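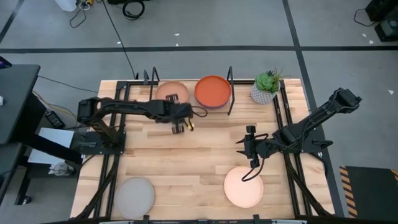
Unsere Platte mit den Tellern: hinten der lachsrosa und der orangerote, vorne links der graue, vorne rechts der pfirsichfarbene.

Ticket 3603: Teller hinterlassen matte Ringe auf geölter Holzplatte
Eröffnet am 8. Oktober 2022
Shop: Priltmont, Filiale Gidville
Betroffene Artikel: Tellerset Mfaume bunt, Plattenöl Gemwood farblos
Status: gelöst, eine Rückfrage offen

Erste Meldung

Hallo zusammen, ich schreibe das hier gleich etwas ausführlicher, weil ich beim letzten Ticket dreimal nachliefern musste und das für beide Seiten nervig war.

Wir haben im Juli eine helle Holzplatte bekommen, so eine aus einzelnen Stäben verleimte, 70 cm tief, und die habe ich selbst mit dem Gemwood-Öl behandelt. Zwei Anstriche, dazwischen eine Nacht gewartet, überschüssiges Öl mit einem Lappen abgenommen. Sah super aus, ich war richtig stolz! Dann kam das Mfaume-Set dazu, und seitdem habe ich Ringe. Keine Wasserränder, die kenne ich von der alten Platte, die waren dunkel und ausgefranst. Diese sind matt, ganz schmal, genau so rund wie der Standring vom Teller, und man sieht sie eigentlich nur, wenn man sich runterbeugt und gegen das Fenster schaut. Aber wenn man sie einmal gesehen hat, sieht man sie halt immer.

Dazu kommt, dass zwei Teller morgens leicht kleben. Nicht schlimm, es macht nur so ein kleines Schmatzgeräusch beim Anheben. Der Blumentopf mit der Sukkulente, der schon länger hinten neben dem orangeroten Teller steht, klebt überhaupt nicht und hat auch keinen Ring hinterlassen. Das hat mich stutzig gemacht, deshalb geht das Ticket an die Geschirrleute und nicht an die Holzleute. Falls ich da falsch bin, bitte weiterreichen.

Meine Fragen also: Gibt der Standring der Teller irgendwas ab? Oder ist das Öl schuld? Und kriege ich die Ringe wieder raus, ohne die ganze Platte abzuschleifen?

Was ich bis dahin schon probiert hatte

Feucht abwischen mit warmem Wasser. Ringe weg, Platte trocken, Ringe wieder da. Klassiker.

Spüli, sehr verdünnt. Dasselbe Ergebnis, nur dass die Stelle danach insgesamt stumpfer war. Davon rate ich ab, jetzt habe ich nämlich am linken Rand einen stumpfen Fleck in der Größe meiner Handfläche und darf mir den auch noch ansehen.

Mit trockenem Baumwolltuch polieren, ziemlich lange, mit Musik. Hat tatsächlich ein bisschen was gebracht, aber nur bei dem Ring vom pfirsichfarbenen Teller. Die anderen blieben stur.

Teller umgedreht hingestellt. Gibt keinen neuen Ring, sieht aber bescheuert aus und man kann nichts drauflegen.

Antwort vom Shop, von mir zusammengefasst

Priltmont hat nett geantwortet und wollte drei Dinge wissen: wie lange das Öl vor der ersten Benutzung getrocknet hat, wie die Teller gespült wurden und ob alle Farben betroffen sind.

Zum Öl: Nach dem zweiten Anstrich hatte ich 2 Tage gewartet. Auf der Dose steht »nach kurzer Zeit belastbar«, und ich finde, zwei Tage sind für »kurz« schon großzügig. Der Shop fand das nicht. Voll ausgehärtet sei das erst deutlich später, und bei kühlem Wetter oder dickem Auftrag dauere es noch länger. Dick aufgetragen habe ich bestimmt, ich bin der Typ »viel hilft viel«.

Zum Spülen: Maschine, Intensivprogramm, 70 Grad. Da kam prompt der Hinweis, dass für das Set das Sparprogramm mit 51 Grad empfohlen wird. Steht auf der Banderole, und die war natürlich längst im Altpapier. Wer merkt sich so was?

Zu den Farben: wusste ich nicht. Also habe ich getestet.

Farbtest auf der Holzplatte

Ich habe die Teller gespült, abgetrocknet und jeden an einen festen Platz gestellt, alle auf Stellen ohne alten Ring. Damit ich nichts durcheinanderbringe, habe ich mir eine kleine Skizze gemacht und die an den Kühlschrank gehängt. Über Nacht stehen lassen, am nächsten Morgen hochgehoben und geguckt.

Lachsrosa: dünner Ring, klebt leicht.
Orangerot: deutlicher Ring. Das ist auch der größere Teller mit dem hochgezogenen Rand, und er ist der schwerste von allen, vielleicht drückt er einfach mehr.
Pfirsich: kaum was, nach dem Polieren weg.
Grau: dünner Ring, klebt nicht. Der graue wirkt übrigens leicht durchscheinend, die anderen nicht so. Keine Ahnung, ob das ein anderes Material ist, gefragt habe ich danach auch.

Also alle Farben, nur verschieden stark. Damit war meine Theorie mit der abfärbenden Glasur oder was auch immer eigentlich schon hinüber. Ich wollte sie trotzdem noch nicht aufgeben — man hängt ja an seinen Theorien.

Gegenprobe mit weißem Küchenpapier: jeden Standring kräftig abgerieben. Beim orangeroten war ein gelblicher Hauch auf dem Papier. Und gerochen hat er nach Öl! Nicht nach Geschirr, nicht nach Spülmaschine, sondern genau wie die Gemwood-Dose beim Aufmachen. Da war mir dann klar, in welche Richtung das geht: Der Teller gibt nichts ab, er nimmt was auf.

Gegenprobe mit dem hellblauen Teil

Im Set gibt es noch ein Teil in Hellblau, rund, mit einem etwas abgesetzten Rand außen. Ob das nun ein Teller sein soll oder ein Deckel, da gehen bei uns die Meinungen auseinander, benutzt wird es für beides. Es lag bis dahin im Schrank und hatte das Holz noch nie berührt, war also ideal als Vergleich.

Ich habe es bewusst nicht gespült, nur trocken abgewischt. Die Oberfläche ist matt und ziemlich glatt, da sieht man jeden Fingerabdruck, wenn man das Licht richtig erwischt. Eine Nacht auf der Platte, eine zweite Nacht auf einem hellen Holzbrett, das nie Öl gesehen hat. Auf der Platte: dünner Ring. Auf dem unbehandelten Brett: gar nichts. Null. Ich habe das Brett gekippt, gegen die Lampe gehalten und zur Sicherheit noch mit dem Finger drübergestrichen.

Damit war die Spülmaschine auch raus, denn das hellblaue Teil war ja nie drin gewesen. Ich spüle jetzt trotzdem im Sparprogramm, damit mir das später keiner vorhält. 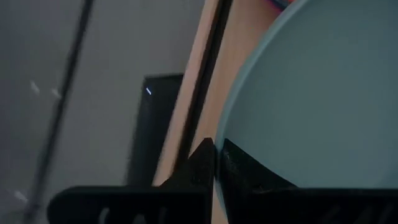
Ursache, soweit ich sie verstehe

Das Öl war an der Oberfläche trocken und darunter noch weich. Stellt man etwas mit schmalem Standring drauf, drückt sich der in die weiche Schicht, und beim Anheben geht ein bisschen Öl mit. Zurück bleibt ein matter Ring. Der Shop hat das so bestätigt und dazu geschrieben, dass das Set damit nichts zu tun hat und jeder andere Teller das genauso machen würde. Habe ich mit einem alten Dessertteller nachgeprüft: stimmt. Entschuldigung an Mfaume an dieser Stelle!

Warum der Blumentopf keinen Ring macht, hat mich trotzdem nicht losgelassen. Die Lösung ist fast peinlich. Der stand schon beim Ölen an seinem Platz, und ich habe drumherum gestrichen. Unter dem Topf ist schlicht kein Öl. Ich habe ihn jetzt hochgehoben und da ist ein heller, trockener Kreis, den ich also auch noch nachbehandeln darf. Die Sukkulente hat das alles ungerührt überstanden.

So habe ich es repariert

1. Alles runter von der Platte, auch der Topf. Das Geschirr ist so lange auf die Fensterbank gezogen.

2. Drei Tage offen stehen lassen und gelüftet, wann immer es ging. Das war der schwierigste Teil, man stellt ja ständig automatisch irgendwas ab.

3. Die Ringe mit einem feinen weißen Pad in Faserrichtung angerieben, ohne Druck. Wichtig: immer über die ganze Länge eines Stabs arbeiten und nicht im Kreis. Im Kreis hatte ich beim ersten Ring angefangen, und dann hat man statt eines matten Rings eine matte Scheibe.

4. Staub mit einem trockenen Tuch weg. Kein Wasser, kein Spüli.

5. Hauchdünn nachgeölt. Wirklich hauchdünn, ein Teelöffel hat für die hintere Hälfte gereicht. Nach einer Viertelstunde alles abgenommen, was noch glänzte.

6. Den hellen Kreis vom Topf zweimal behandelt, mit einer Nacht Pause. Man sieht ihn noch ein wenig, wenn man weiß, wo er ist. Da der Topf wieder draufkommt, ist mir das egal.

7. Ölige Lappen ausgebreitet draußen trocknen lassen und erst danach weggeworfen. Zusammengeknüllt können die sich selbst entzünden, das steht groß auf der Dose, und den Teil hatte ich immerhin gelesen.

8. Standringe der Teller mit warmem Wasser und etwas Spülmittel von Hand gereinigt, bis auf dem Küchenpapier nichts mehr zu sehen war. Der orangerote brauchte zwei Durchgänge.

Stand nach zwei Wochen

Die Teller stehen wieder auf der Platte, bisher ohne Untersetzer. Nichts klebt mehr und neue Ringe habe ich keine gefunden, obwohl ich jeden Morgen runtergebeugt davorhocke wie beim Sehtest. Der stumpfe Fleck von meinem Spüli-Versuch ist blasser geworden, aber nicht weg. Da gehe ich im Frühjahr noch mal dran, wenn ich sowieso die ganze Platte auffrische.

Noch offen

Bitte an Priltmont: Könnt ihr mir noch sagen, ob der graue Teller aus demselben Material ist wie die anderen? Ich würde gern einen zweiten davon nachbestellen und wüsste vorher gern, ob er auch in die Mikrowelle darf. Und falls jemand an die Produktseite vom Gemwood-Öl rankommt — ein Satz zur Aushärtezeit mit einer richtigen Tagesangabe würde da sehr helfen.

Das Ticket könnt ihr danach von mir aus schließen. Danke für die Geduld!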